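Re: [drostness-users] How many demos before it stops being stupid?
August, posted by the Skamcombe bench, 11:42 pm

> Hi all, new here. We're putting together a two-handed set for
> Drostness and I have no feel for the numbers. We've got 50 episodes
> of one task (pick up a cable, lay it in a tray) and the policy goes
> to roughly the right place and then hovers there like it forgot why
> it came in. Do we just need more? Or are we collecting the wrong
> stuff? Also, do you folks reset the table to the same layout each
> time or mix it up? And is it okay to have two different people
> recording?

Hi and welcome! The hovering thing is very familiar. We had a whole spring of it.

My guess, without seeing your data, is that your people are pausing. When you've got a gripper in each hand and you're about to close on something thin, you slow way down and line it up, and maybe you wait half a second to be sure. Do that in 50 episodes and you've taught the model that the correct thing to do just above a cable is nothing. Go plot the gripper speed for a few of your episodes and look at the stretch right before the fingers close. If there's a long flat part in most of them, there's your hover. We trimmed ours with the Birura script (it's in the tools folder, the one with the terrible name) and that got us maybe halfway. Then we re-recorded with the rule that you practice the move until it's boring before you hit record, and that got us most of the rest.

So before you record a single new episode I'd do the trimming and retrain. It costs you an evening.

On layout: mix it up, but not wildly, and write down what you did. We do power strips at the moment, and for the first batch I put the strip down in pretty much the same spot every time because I was tired and it was Sunday. The policy was gorgeous in that spot. Slide the strip over by a hand's width and it closed on thin air. Now I change where it sits and which way it points every episode, and every so often I turn it clear around so the cord comes off the other side. The cord matters way more than I expected, by the way. It drags, it pushes the strip around a little when you let go, and if it always falls the same way the model seems to use it as a landmark. I can't prove that last bit. Someone on here had a nice way of testing it with masked frames – if you're reading, please repost, the archive link is dead.

Two people recording is fine and I'd even say good, with one catch. Agree on which hand does what. The other person on our bench likes to grab with the right and steady with the left, I do it the other way around, and our first mixed set had both habits in it for the same starting layout. The model's answer was to send both arms in halfway. We now say left hand goes first on anything within reach of the left, the right one stays open and out of the way until it's needed, and if you break the rule you toss the episode. We lost 31 episodes to that rule the first week. It hurt!

Actual numbers, for what they're worth (our table, our grippers, your mileage etc.): one object and one motion with varied placement started looking sensible for us somewhere past 200 clean episodes. Under 100 I wouldn't draw any conclusions. And I'd take 28 good ones over a hundred where somebody fumbled and recovered, at least at the start. Later on you do want some recoveries in there, on purpose, labeled as such. We keep ours in a separate folder and mix them in at the end.

Few other things that bit us:

Cables on the grippers. Give them slack and then give them more slack. If one tugs at your wrist you'll start moving funny to avoid it and that ends up in the data too.

Sleeves. Pick one and stick with it. I wear the same dark top for every session now, and it gets washed, before anyone asks.

Take breaks. My episodes after the first hour are visibly worse, you can see it in the plots. We stop after 3 blocks, no matter how well it's going.

I haven't tried the Woo loader with two-handed data yet, so no idea if the timestamps are sane. If you go that way please report back, I've been putting it off.

Happy to swap a handful of episodes off-list if you want to compare speeds. I'll stick a picture of our setup at the bottom so you can see what sort of spacing we work with.

Cheers from Skamcombe
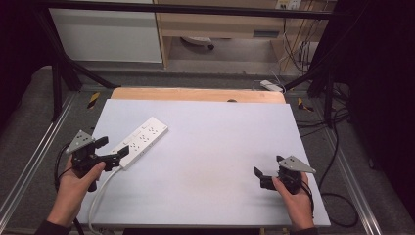
Left gripper on the strip, right one open and waiting

Recent in drostness-users
Woo loader drops the last frame of every episode
Re: Re: Gripper fingers wearing smooth
Birura trim script, new flags
Labeling recoveries: one folder or two?
Anyone recording with gloves on?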